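Subject: Re: [escobar-neighbors] Paper or email for the block newsletter?

On Sunday, Friederike Wegener wrote:

> Hi all, I'd be fine with email only. We print 407 copies every time and I bet half of them go straight in the recycling. Does anyone still read it on paper?
>
> Friederike

Hi Friederike and everybody,

Well, I do! I read mine at breakfast and then it lives on the fridge until the next one shows up. My mother-in-law does the same, and she doesn't have email at all (she had it once, for a week, and didn't care for it).

I do get the point about waste, though. When I lived over on Dandmont we went email only and it was fine for the first couple of months, then people quit opening it. I missed a street closing that way and had to leave my car at the bakery overnight — not my best evening.
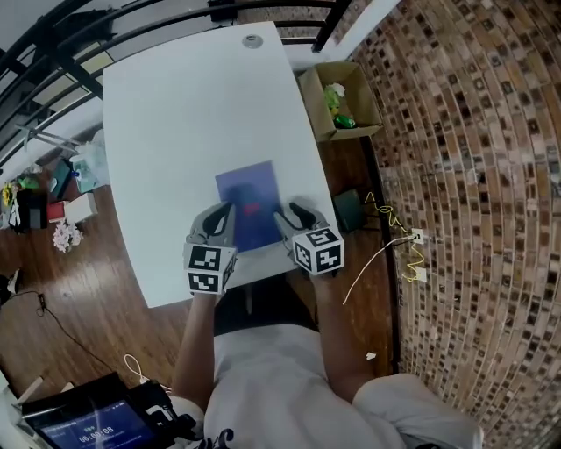
What if we asked people to pick? Put a slip in the December issue with two boxes, paper or email, and anybody who doesn't send it back stays on paper. Hernán, you have the address list, right? Is it still in that old spreadsheet or did it get moved?

Also, if we end up printing fewer, could we please go up a size on the type? The parking notice last time was so tiny I read it with my phone's flashlight on. And I'd love to see the recipes come back. Nasrin's lentil soup was the best thing we ever ran, and I've lost my copy, so Nasrin, if you're reading this, please send it to me — or to the whole list!

I can fold and deliver on the east side again either way.

Yaneth Ñahui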